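Home Projects Team Notes Contact
Search this site Go

Fekano: final report on our grasp planner

My half of Fekano was the Jeltow node, the bit that turns wrist camera views into a place to close the fingers. See-through stuff was my big worry!

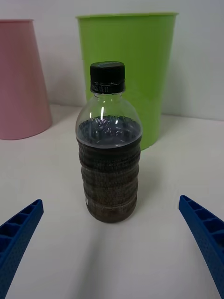
Bottle between the open fingers, wrist view.

I labelled 296 views by hand in August (never again) and kept 29 back for testing. Colour did a lot of the work early on, so I switched to rim fitting.
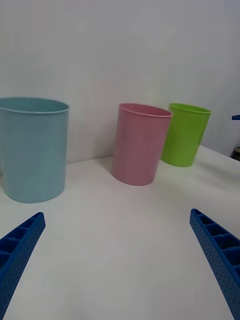

The planner then scores up to 200 grasps per view and keeps the best 20, and I'd still like to make that faster.

Last updated: Friday, November 7, 2025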